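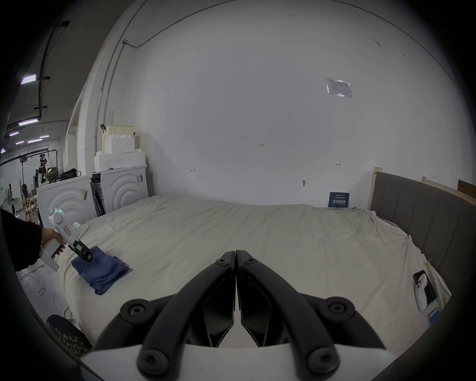 Uver hand-held gripper kit – anyone using it on cloth?

kstelmakh
Two weeks with the pair and I love them! Blue cloth on a creased bed sheet, corner grabs mostly. The jaws close to a nice narrow tip.

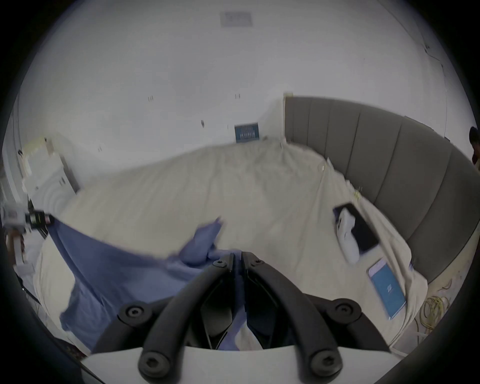
Replies (3)

getuvdale_14
Nice, but I'd take the Hitside set. Six screws on each gripper is a lot to keep tight.

kstelmakh
Disagree – I check them every 100 grabs and it takes no time.

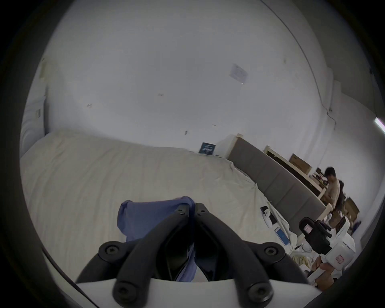
Price and support

S. Horobets
2000 for the full kit is steep. Do they sell spare fingers?

kstelmakh
Yes! Vakulenko stocks them, mine came in 5 days. Folds bunched up in the jaw are still my favorite test.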